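Workshop notebook, December
Drundside, back bench

Picked up the glue trials again. Wanpen wants a decision on hide glue for the Wulirside chairs before she orders more beech, so I spent most of the morning on open time.

Soaked the granules overnight in cold water, 2 parts water to one of glue by weight. They had swelled evenly this time. Warmed in the small pot with the lid half on. First batch ran thick off the brush and I thinned it a little, a spoonful at a time. Should have written down how much. Second batch I left alone and it was fine.

Test joints: round tenon, beech into beech, same drill bit for all of them. Brushed both faces, pushed home, quarter turn, left standing in the rack by the window. It is cold over there and the glue gelled before I had the last few seated. Those are marked C in pencil and should not be counted with the rest. Moved the rack to the inside wall for the second lot and had no trouble.

Pull test with the lever and the hanging scale. Best of the warm lot let go at 390 newtons, and the wood tore with it. The C joints came apart by hand, clean faces, glue like brown glass. The lever slips at its pivot when loaded quickly. Doğukan says to drill it out and put a proper bolt through. Agreed, not done.

Also tried the Clarkico liquid hide glue out of the bottle. Much longer open time, easy to clean off with a damp rag. Squeeze-out was still tacky after lunch. Left those clamped, will pull them tomorrow.

Lukoševičius replied about the reclaimed seats. He has 20 with the old spindle holes still sound and will hold them for us until the end of the month. Holes are slightly oval across the grain. Doğukan would ream and sleeve them. I would rather turn the tenons fat and fit each one. Wanpen to choose.

Sharpening: the spoon bit is cutting again after the inside edge got a slipstone. Do not touch the outside. The skew needs regrinding, somebody has put a second bevel on it.

To do
Bolt for the test lever
Thermometer for the glue pot, the old one reads low
Pull the Clarkico joints
Weigh the water next time
Ask about delivery for the seats, or whether we fetch them
Move glue rack for good, label the shelf

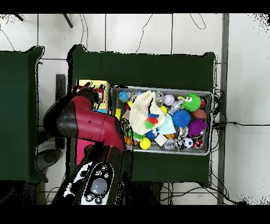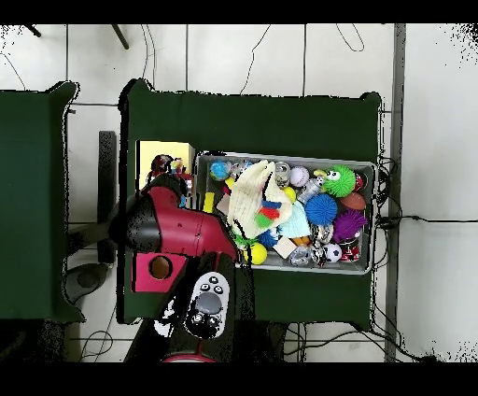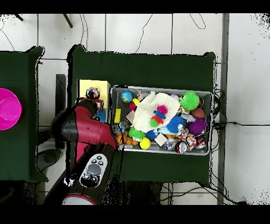 Toys on the green table, all three.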